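Speaker notes – Flarix trial, the vendor session (I get 12 minutes, Francine has the clicker)

Hi everybody, I'm Liette Dhillon, I look after the training lab at Tridusico. Thank Girard for the coffee. Quick show of hands, who has paid for simulation software and then stopped opening it? (Wait. Put my own hand up.)

So Flarix is a subscription from Kistemico. You get ready-made kitchens, a library of household objects and a task editor, and you practice your pick-and-place jobs in there before you book time on real hardware. We took the 36-day trial. Francine Hiebert and I built 42 tasks and ran every one of them, some of them way more often than we meant to!

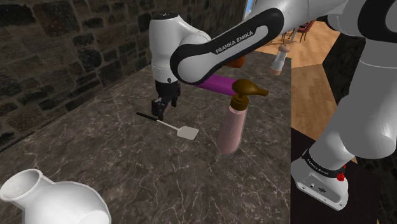 The object library is what I'd pay for. There are 126 items in the plan we tried, and they're mostly the annoying stuff you find in a real kitchen. Take the spatula – thin handle, flat blade, lying right down on the marble, so the fingers have to get very close to the counter to grab it. I like having a pump bottle standing that near, too, because a sloppy approach path has something to run into. (Pause here, people will want to look.)

Now the grumbles. The task editor forgets your undo history when you save, and I lost most of an afternoon to that. Also the default friction settings felt too kind to me, so we turned them down and our grasp scores dropped a lot. Kistemico support answered in 2 hours and sent a better settings file, which I'll happily share.

Price slide. Don't read it out. Say that the small plan is fine for one person, and you need the team plan if you want to swap scenes back and forth like we did.

Would I renew? Yes, for the team plan, once undo is fixed. Francine says yes right now, so go argue with her at the break – and if there's time, she'll run task 36 live. Questions, then hand the mic back to Girard.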